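Galeria: a bancada da fruta

Julho, quarta-feira de manhã

Pediram-me uma página sobre a arrumação da fruta na Hurklow e aceitei com pouca fé. A teoria da casa, defendida pela Birthe Toft, é que a fruta misturada num tabuleiro escuro se vende melhor do que separada por caixas. Pode ser. Ainda não vi contas que o provem, e as que me mostraram cabiam num guardanapo.

Junto as notas que fui tomando, pela ordem em que me apeteceu.

O método. Cada tabuleiro leva um pouco de tudo, sem filas nem pirâmides. O Guoqing Cai chama-lhe "desordem simpática". Eu chamo-lhe desordem, e continuo à espera de ver alguém escolher uma pera por ela estar encostada a uma maçã.

O preço. Etiqueta única, 389 cêntimos o quilo, seja maçã ou citrino. Simplifica a vida a quem está na caixa. Já a quem só queria limões parece-me menos vantajoso, e a Flor Mamani, que faz as compras para o café Saraç, disse-me o mesmo por outras palavras.

A reposição. Segundo a folha da parede, passaram pela bancada 54 tabuleiros em três semanas. A folha não diz quantos voltaram para trás, e quando perguntei mudaram de assunto. 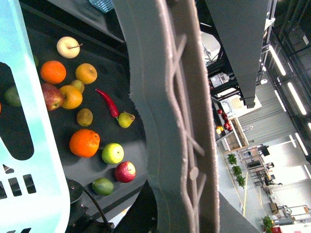

O que me custa mais a engolir é a malagueta. Uma só, vermelha e lustrosa, no meio da fruta, com o pé verde a tocar numa pera pequena. Dizem que "puxa pelo olhar". Puxou pelo meu, admito, mas não me deu vontade de comprar maçãs.

As cores resultam, isso concedo. Laranja, vermelho e amarelo ganham com o fundo quase preto, e há verdes de tons diferentes que numa caixa clara se perdiam.

Volto em setembro, se me deixarem. Até lá gostava que alguém pesasse o que entra e o que sai, com balança e lápis. A Birthe prometeu tratar disso.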